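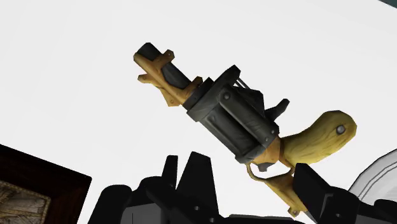
Shops have been selling us new things that look old for as long as any of us can remember, and the reason they give is always the same: customers trust a thing more when it seems to have had a life. Our group was told this so often during the first weeks of the project that we decided to make it the subject. The look is everywhere once you start noticing it, on jeans and pub signs and kitchen tables, and on things that don't exist at all. A computer model of a revolver gets streaks of wear painted over its orange and charcoal-grey parts, with brown shading worked into the edges and joints, though it has no weight and will never be kept in a drawer. If a fake scratch is thought necessary even there, somebody must believe fairly strongly that it does something. We wanted to know what the belief rests on.

Fake Age: Do Worn Surfaces Make People Trust a Product?
Second-year project report, Design and Consumer Studies
Booker Escobedo, Domnica Avram, Jalen Van Dusen
Supervisor: Eifion Rees
April 30, 2020

Background

Most of what we read before starting was written by people with something to sell. Trade articles say that distressed furniture is "warm" or "honest". One paint supplier's leaflet, from Dandow, promises that a rubbed-back finish "tells customers your piece has a story". None of them say how they found this out. Where a figure is given there is no source for it, and in two cases the same wording turned up in leaflets from different firms, so at least one of them must have copied.

There is some proper research on nostalgia and shopping, but it deals mostly with adverts and music. We found very little on surfaces. Domnica also pointed out that studies of real antiques don't help us much. A person who buys an old chest because it is old has a reason to like the marks. We were interested in the marks on their own.

What we did

We used plain pine stools, bought flat-packed from Norkeo, a discount shop on the ring road in Mukotham. Half were painted cream and left alone. The rest were painted cream in the same way, then sanded at the corners and wiped with thinned brown paint, following the instructions in the Dandow leaflet. Jalen did all the sanding so that the finish would be the same each time. It wasn't quite the same, and we come back to this later.

Each person was shown one stool of each type, side by side, in the entrance hall of the library. We asked them which they would trust to stand on, which they thought was better made, which they thought cost more and which they would take home. They were allowed to pick the stools up and turn them over. We had 100 usable sheets at the end. We also talked at greater length to 13 of these people, and to Định Trình, who runs the furniture side of Lyons, a second-hand warehouse in the town.

What we found

The worn stools did well on only one question. A clear majority said they cost more. This was the strongest result we had, and it held for every age group on the sheet.

On trust, the result went the other way. More people said they would stand on the plain one. Several gave a practical reason without being asked: a stool that has been knocked about may have a loose leg. One woman rocked both of them on the floor before answering, found no difference and still chose the plain one.

On "better made" and "take home" the answers were close to even. Booker wanted to report a slight lead for the worn stool on the last question. The other two of us think the lead is too small to mean anything and that a different morning could have reversed it. We have left it out of our findings.

The longer conversations were more useful than the sheets. People were quite able to spot the fake wear. They said the corners were rubbed in places where a stool doesn't get rubbed, and that the underside was too clean. But many of those who spotted it still said it would cost more. They seemed to read the finish as a sign of the sort of shop that sells it. "You'd see that in a window with a candle next to it," one man told us. That is a long way from the trade claim. He was telling us what the shop would charge, and he plainly didn't believe the stool had a story.

Định Trình was less polite. He told us that real wear brings his prices down nearly every time. A table with ring marks sits in the warehouse for months. He has sold a painted dresser with fake wear for more than £1,000 and had to give away a sound one with the real kind. He didn't think customers were being fooled, only that they liked damage which had been kept tidy. We have one seller's word for this and did not see his books.

Problems with our own work

There are a lot of these and we would rather list them than have them found.

The library is used by a certain sort of person, often older, often with time to stop. We have no idea whether the same stools in a shopping centre would get the same answers.

Nobody was spending money. Saying which stool you would take home costs nothing, and we suspect some people were being kind to the one that had obviously been more work.

The sanding got better as Jalen went on. The first few stools were scraped quite badly and may have looked damaged. We should have made spares and thrown the early ones away. We didn't keep a note of which stool was shown to whom, so we can't go back and check.

Cream paint was a poor choice as well. Brown marks on cream can look like dirt, and at least one person asked us whether it had been cleaned.

What we think it shows

Worn finishes did not make people trust a product more in our test. They made people expect a higher price. These two things are easily mixed up by someone whose job is selling, and we think that is probably where the trade claim comes from, although we can't prove it. We also can't say that the claim is false for other goods. Boots or leather bags might behave quite differently, and a pine stool is a very dull object.

We had meant to repeat the test in July with a darker paint and with a question about real money, using small vouchers. The library is closed for the time being and the stools are in Domnica's garage, where the plain ones have started to pick up marks of their own.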